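July 2022, Peltcombe workshop

I've been meaning to write up the maple board for ages, so with a mug of tea beside me I'm finally getting on with it. Birthe glued up the planks in March and I must say she made a lovely job of it. The grain is soft and wavy, the colour somewhere between cream and tan, and the seams are so faint that Ketill had to run his thumbnail over it to find one! 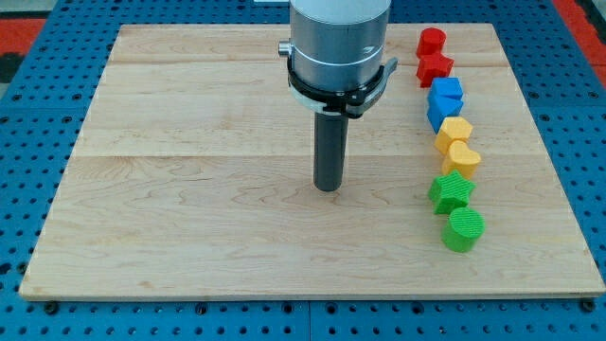
I gave it 2 coats of the Rarnilura oil on the underside only and left the top bare for now, as Hsiu-ying would like to see how it takes knocks before we seal anything in. It sits nicely flat on the blue pegboard, which pleased me no end after all that bother with the Trambridge offcuts (see Nanna's notes, and mind her handwriting).

The little shape blocks are in colour pairs, and I'm very fond of the red star. They have that fine ridged feel from the printer, and Vichien wonders whether we might sand a spare set. I'd rather leave them be, but I'll ask Lam what they think.

Still to do: soften the front edge a touch, and find the good sanding block.

2 comments
857 shares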